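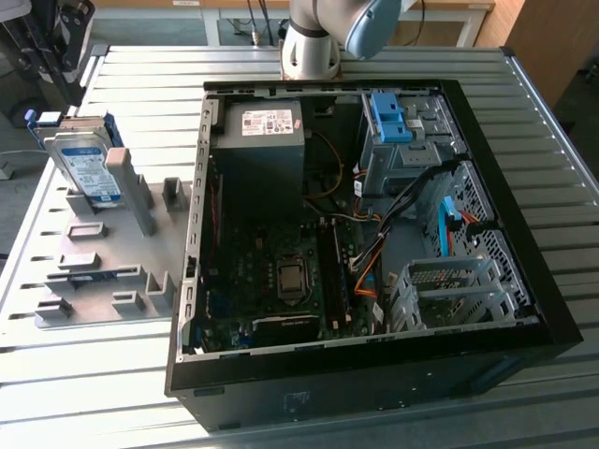

Os pontos de bordado medievais dividem-se, para efeitos desta aula, em dois grupos: os que cobrem o tecido por inteiro e os que apenas marcam o contorno. A distinção importa na hora de calcular o fio e o tempo. Antes de começar um motivo, convém observar como as partes se encaixam umas nas outras. Desenhem primeiro as massas e só depois os pormenores.

Ponto deitado (laid and couched work)
Trabalha-se em três passagens. A primeira cobre a área com fios paralelos, sem deixar falhas. A segunda atravessa a primeira em ângulo reto, com fios espaçados. A terceira prende esses fios com pontos pequenos. O avesso fica quase limpo, o que poupa lã. No caderno de Raili Jääskeläinen, que seguimos neste módulo, o espaçamento da segunda passagem é de 2 mm em figuras pequenas e maior nos fundos.

Ponto fendido
A agulha sai pelo meio do ponto anterior e divide o fio. Usa-se lã de pouca torção. Em curvas apertadas, encurtar o ponto.

Materiais para a amostra
Linho de trama fechada, lavado e passado a ferro.
Lã fina de dois cabos, em quatro cores. A meada Rivera n.º 271 serve para o contorno.
Agulha de ponta afiada e bastidor de mesa.
Fio de linho encerado para as costuras.

Tarefa
Bordar um motivo com 19 cm de lado, com cercadura em ponto fendido e pelo menos duas áreas em ponto deitado. Entregar com o desenho preparatório e uma nota sobre a ordem de trabalho. Quem usar seda em vez de lã deve falar antes com Charito Lumanlan, porque as tensões são diferentes e o bastidor tem de ficar mais esticado.

Leitura: apontamentos de Dennis Wragg sobre lãs tingidas com garança, na pasta da disciplina. A próxima aula trata da transferência do desenho com carvão e boneca de pano.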